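Flistby reopens to visitors after health restrictions lifted

January 1, 2022

Share 1807

The island town of Flistby reopened to visitors at midnight, ending a closure that had kept its ferry terminal shut to everyone but residents and freight crews since July.

The first passenger boat from Prisari tied up shortly after the order expired. People waiting on the wharf cheered as the ramp came down, and a few let off car horns along the harbour road. Several of those coming ashore were residents' relatives who had not been able to get a travel permit under the old rules.

Health officials closed the town after a cluster of coronavirus infections was traced to the fish market and then to two boarding houses nearby. Residents were allowed to leave only for medical treatment or for work judged essential, and had to isolate on their return.

Lleucu Pritchard, the district health officer, said the decision to reopen was based on vaccination coverage and the number of free beds at the Wirnus hospital, which takes serious cases from the island.

"We expect to see new cases, and we have told people that," she said. "The hospital is in a position to look after them now. In July it was not."

The district recorded 1626 infections during the closure. Most people recovered at home.

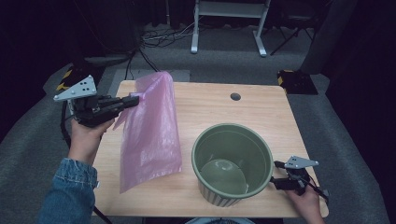

What changes now

Permits are no longer needed to travel between Prisari and Flistby. Passengers aged 12 and over must show proof of vaccination or a negative test before boarding, and masks remain compulsory on the ferries and inside the terminal building.

Cafes and pubs may serve customers indoors at half their usual capacity. The fish market will open three mornings a week with one-way aisles, and stallholders will be tested before each session. Funerals and weddings are no longer capped at 2 households, though organisers must keep a list of everyone who attends.

Visits to the aged care home on Gál Street will stay by appointment, with one visitor per resident each day.

Schools go back on their normal date after the holidays. The district said classrooms had been fitted with air filters and that parents would get a letter about testing before term starts.

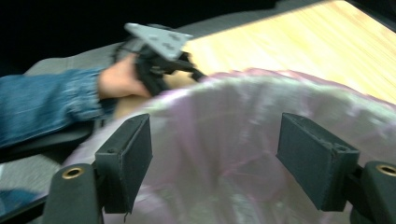

Business owners had mixed views on the timing. The winter months are usually slow in Flistby, and some guesthouses have said they will stay closed until the weather improves – partly to save on heating, partly for want of staff. Others have taken bookings for the coming fortnight.

The ferry operator will run 3 return sailings a day, down from five before the pandemic. It said more would be added if there was demand and if enough crew were available.

Pritchard said the testing clinic beside the terminal would keep its present hours and that no appointment was needed. The remaining rules will be reviewed at the end of the month.

Comments (3)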